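Overnight Carbon Dioxide Levels in Closed Bedrooms: Final Report

1. Background

People spend close to a third of their lives in bedrooms, often with the door and windows shut. In winter this is done to save on heating. The carbon dioxide breathed out overnight builds up until the air leaking through gaps in the building matches the rate at which it is produced. Carbon dioxide at these levels is not usually treated as a hazard in itself. It is used in this report as a marker for stale air.

The project compared overnight readings in two houses, one in Flillholm and one in Ukcombe. The Flillholm house is an older weatherboard building with timber sash windows. The Ukcombe house was built to a recent energy code and has double glazing, sealed skirtings and foam strips around the bedroom doors.

2. Method

A Mamo logger was used in each bedroom. The Mamo is a small battery unit with an infrared sensor, and it was set to record every two minutes. Both loggers were run side by side outdoors before the trial and their offsets were noted. The Flillholm logger read slightly high and its data was corrected.

Each logger was placed at pillow height, away from the sleeper's face and away from any heating vent. Placement matters more than was expected. In an early test the logger was left on the floor beside an outside wall, and the trace was uneven all night as cold air moved past it. That test was discarded.

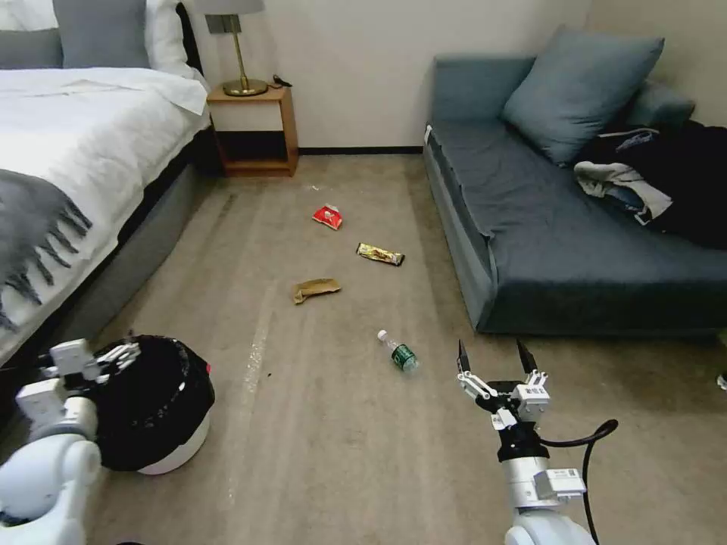

Room volume was worked out from floor area and ceiling height, with no allowance for furniture. Doors were kept closed from 10 pm to 6 am, except on the nights set aside for the open-door test. Occupants filled in a short sheet each morning stating whether the door had been opened and for how long. Nights with a missing sheet were left out of the analysis.

3. Results

A total of 301 hours of usable data was collected across both houses. In the Ukcombe bedroom, the mean overnight peak with the door closed was 1204 parts per million. The Flillholm bedroom stayed well below this on every night, and its trace flattened out much earlier — a result consistent with a higher leakage rate.

Opening the door had a large effect in the Ukcombe house. On a typical open-door night the level rose for the first hour and then held steady. In the Flillholm house the change was small, and on windy nights it could not be separated from normal variation.

Air change rates were estimated from the decay curve after the occupant left the room in the morning. The fit was good for Ukcombe. For Flillholm the decay was too fast on some mornings to give a reliable slope, and 56 data points were rejected under the rule set out in the project plan.
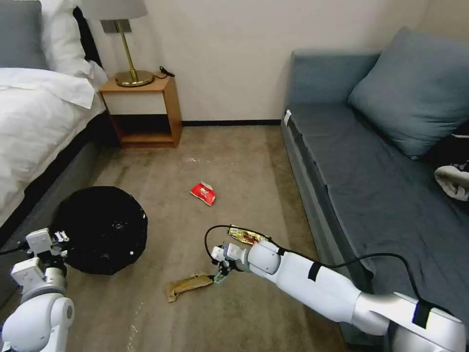
Why was the decay method used instead of a tracer gas? The carbon dioxide left in the room by the occupant serves the same purpose, costs nothing and needs no extra equipment or safety approval.

4. Limitations

Only two houses were tested, and each had a single sleeper in the room. The results should not be applied to shared bedrooms. Wind speed was taken from the Cletlow weather station, which is on higher ground than either house. Outdoor carbon dioxide was assumed to be constant overnight. All of the data was gathered in June and July, so summer conditions are not covered.

5. Further work

A repeat of the trial with the bedroom window open by a fixed gap would be useful, along with a record of heater energy use. The logger clocks should also be checked weekly, as the Ukcombe unit had drifted by the end of the trial.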